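I've been meaning to write up our house rules for wire harness work ever since I got back from Irnell, and then spring happened, the garden happened, and suddenly it's 2019-04-26 and the notes are still in my coat pocket. So, with a big mug of coffee beside me, let's get to it.

For anyone new around here, I spend most of my working life on a robot cell that handles cable assemblies at Clernlow. It's a lovely job and a maddening one, as wires are the most stubborn things I've ever asked a gripper to pick up. A bracket stays the shape it was when you put it down. A harness with twisted pairs will happily lie a different way every single time, with loops poking up where you least want them. 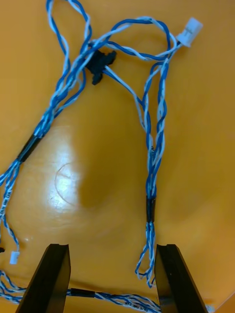

Rule one in our little handbook is that the fingers close on a sleeve or a taped section whenever there's one to be had, and never on a connector. I fought this at first! Connectors are so nice and boxy, and they look like they were made to be grabbed. But pull on a housing and you're really pulling on the crimps inside it, and that sort of damage can get right past a quick look and show up months later. My old friend Savvas Vrettos had been saying so for years before I finally wrote it down (he has been very gracious about it, mostly).

Rule two is to come in slowly and open wide. We cap the last bit of the approach at 300 mm per minute, and yes, visitors do yawn. If a stray loop is sitting between the fingers, the arm backs off and tries from another angle. No squeezing and hoping for the best.

Then there's the matter of how parts are laid out, which I think deserves far more love than it gets. We ask that harnesses in a tray be set down apart from each other, with no strand of one crossing another. It takes a person a few extra seconds, and it saves the robot from lifting two when it meant to lift one.

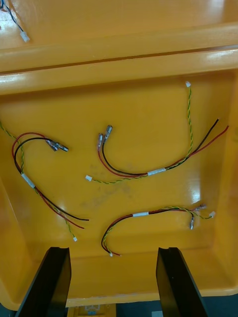
Bare terminals get their own paragraph in the handbook, and I'm rather proud of that paragraph. Metal ends are kept out of the grip entirely, and if one has hooked itself into a neighboring wire, the robot stops and a person frees it by hand. The folks at Koutsoukos do it differently and let the arm give a gentle shake, and we've had some very friendly arguments over dinner about that – I still say hands.

We also wipe the trays and check the finger pads after every 200 picks, and whoever does it signs the sheet. The next revision goes out in May, and I'm hoping to add a page on glare, a shiny surface being quite a nuisance for a camera. If your shop has a rule about that, do leave me a comment, I read them all.

We use cookies to remember your preferences and see which posts are being read. By continuing to browse you agree to our use of cookies. Accept | Manage settings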